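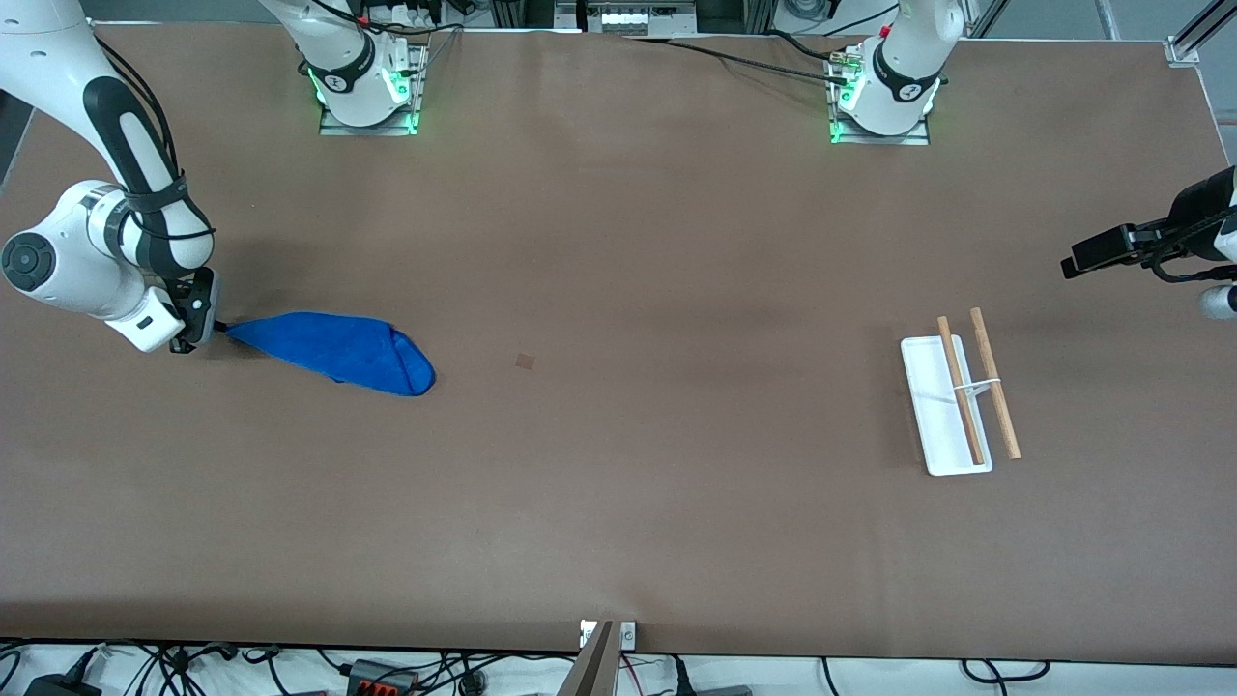 # Sestska R-23 area radiation monitor

The Sestska R-23 is a wall-mounted gamma monitor for long-term use at nuclear sites that are in operation, in shutdown or being taken apart. It measures ambient dose rate at a fixed point, shows the value on a local display and sends it to the plant network. The unit is made by Ardeleanu and replaces the older Sestska R series in all standard mounting positions.

Typical locations are fuel pool halls, waste stores, decontamination rooms, truck bays and the corridors between controlled and uncontrolled areas. The monitor is not rated for use inside primary containment during power operation. For that duty, see the Rumov high-range channel, which is sold separately and uses a different cable set.

## Measuring principle

The detector is an energy-compensated Geiger-Müller tube in a sealed aluminum housing. Two tubes are fitted. The low-range tube covers background and normal working levels. The high-range tube takes over when the count rate of the first approaches saturation, and the changeover is logged with a time stamp. The display shows a single value at all times, with a small letter (L or H) marking the tube in use.

Readings are averaged over a sliding window. The window shortens automatically when the dose rate rises quickly, so the alarm response does not depend on the averaging time chosen for the display. Dead-time correction is applied in the processor and cannot be switched off by the user.

## Technical data

| Item | Value |
|---|---|
| Quantity measured | Ambient dose equivalent rate, H*(10) |
| Detector | Energy-compensated GM tubes, low and high range |
| Upper limit of range | 1000 mSv/h |
| Alarm levels | 2, freely adjustable, plus fault alarm |
| Maximum cable run, detector to display | 100 m |
| Supply | 23 to 30 V DC |
| Outputs | Current loop, relay contacts, Ethernet |
| Housing | Powder-coated steel (display), aluminum (detector) |
| Mounting | Wall bracket or floor stand |

Values apply to units with firmware released after November. Units with earlier firmware have the same range but do not support the Ethernet output.

## Alarms

The lower alarm is normally set as a warning and the upper one as an evacuation signal. Each has its own relay. The warning relay can be set to latch or to reset when the reading falls. The evacuation relay always latches and must be cleared at the display with the key switch.

A fault alarm is raised on loss of supply, loss of counts from the detector, or a failed self-test. It uses a normally energized contact, so a cut cable is reported in the same way as an internal fault. Sites in shutdown often reduce the number of staffed control points, and the fault contact should then be wired to a panel that remains attended.

Setpoints are stored in the display unit, not in the detector. If a display is exchanged, load the setpoints again before the channel is returned to service.

## Use after final shutdown

Dose rates in many rooms fall after the last fuel has been moved, while work in those rooms increases. A monitor placed for routine operation may no longer be in a useful position once walls are opened or pipework is removed. The R-23 bracket allows the detector to be lifted off and moved without disconnecting the display, within the limit of the cable run.

For areas with no fixed power supply, the floor stand version holds the Wudel battery module. Running time is roughly 100 hours with the sounder off. The module is charged outside the controlled area and must be surveyed before it is taken out.

## Connection to existing systems

The current loop output is scaled logarithmically by default and matches the input cards used with the older R series. Linear scaling over part of the range can be selected. The Ethernet port is read-only: values, alarm status and the event log can be requested over the network, but setpoints cannot be changed from it.

Where an R series channel is being replaced, the existing cable may be kept if insulation resistance is within the limit given in the installation manual. Connectors on the detector side are different, and an adapter is included.

## Calibration and maintenance

Each detector is delivered with a calibration certificate for Cs-137. Recalibration intervals follow national rules and the site license. A check source holder is fitted to the front of the detector. Check sources are not supplied.

The tubes are not repairable on site. Return the complete detector, with a clearance certificate attached to the outside of the package. Detectors received without this certificate are not opened.

## Ordering

- **R-23/W**: wall version, with bracket and adapter
- **R-23/F**: floor stand version, without battery
- **R-23/D**: replacement detector with certificate
- **Wudel module**: battery for R-23/F, charger included

Detector cable is ordered by the meter and is supplied with both connectors fitted. State the required length and whether the low-smoke sheath is needed.

Data sheet last revised 11th April. Specifications may change without notice.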